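Open day at Jonarik, 1st December

I'd been meaning to get to one of these for ages, and this year I finally booked early enough (tickets went live in November and I had my alarm set!).

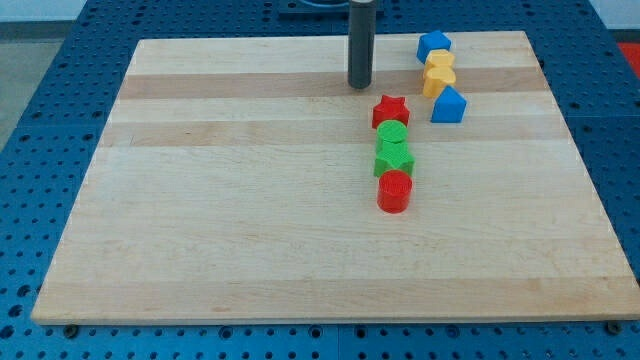

Anyway, we got in just after the doors opened, signed the visitors' book and were handed over to Justinas Paju, who was our guide for the next 45 minutes and clearly loves his job. He started us off in the timber store, which smelled wonderful, and then took us through to where the boards are glued up. I hadn't realised how much the colour shifts from strip to strip in maple – you get pale cream next to honey, then a darker tan band running right across, and they don't try to hide it. I'd have one as a kitchen worktop tomorrow.

After that came the shape blocks, and I'm afraid I behaved like a five-year-old. Yellow ones, blue ones, a little blue house with a pointed roof, another yellow with a lobed top that my sister swore was a heart and I said was an arch (we argued about it all the way to the tea urn). The blue perforated work tables got plenty of attention too, mostly from the dads, who wanted to know where to buy one.

Tea was £2 with a biscuit, and the shop had offcuts in a crate by the till. I came away with a lovely bit of maple and no idea what to do with it. Parking is tight, so use the overflow field if it's dry, and wear proper shoes – they do turn people away in sandals.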